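Members of a shared workshop in Prumutbridge have built a two-armed robot that handles laundry, and they plan to show it to the public when the workshop opens its doors in May 2018.

The machine, which its builders call Fallum, has taken up one corner of the Mostell workshop since the frame was put together in March. It has two arms, each with a two-fingered gripper, and a small camera mounted at the wrist so the software can see the cloth up close.

Kristine Saludo, who started the project, said she wanted something harder than the block-stacking jobs that most home-built arms are used for.

"A block stays the same shape when you pick it up," she said. "A shirt doesn't. You grab one edge and the rest of it goes somewhere else."

The group has spent $1,588 on parts, most of it on motors. The money came from the builders themselves and from a $600 grant from the workshop's equipment fund. Esko Pelkonen, a retired machinist, made the brackets and shortened the gripper fingers after the first set bent under load. Brisa Cuevas wrote most of the control software.

Fallum learns from recorded practice runs. A person guides the arms through a task, and the software uses the recordings to work out its own movements. The group has saved 294 runs so far, using clothes brought from home.

Towels came first and went fairly well, according to Cuevas. Clothing has been slower. Sleeves get caught under the body of a shirt, and thin fabric can slip out of the grippers when the two arms pull at different speeds. She rewrote that part of the program twice and now has one arm hold still while the other lifts.

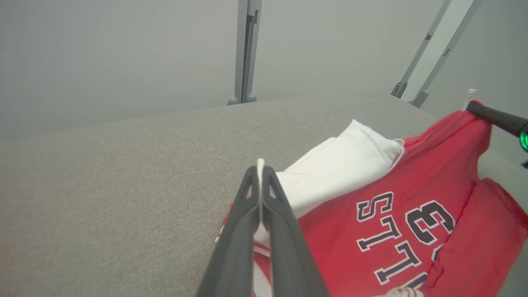 The work has moved on to mixed piles, where the robot has to take hold of one piece without dragging the others along. Pelkonen said the fingertips matter more at this stage than the motors do. He is trying out different rubber pads and expects to settle on one before the open day.

Lamai Suksawat, who manages the workshop, said the arms run only when a member is standing by the stop switch. Visitors will be kept behind a rail during demonstrations, and there will be 4 of those over the afternoon.

The builders have no plans to sell the robot. Saludo said the drawings and parts list will be given free to anyone who asks, along with notes on what went wrong.

Admission to the open day is free. Children must be accompanied by an adult.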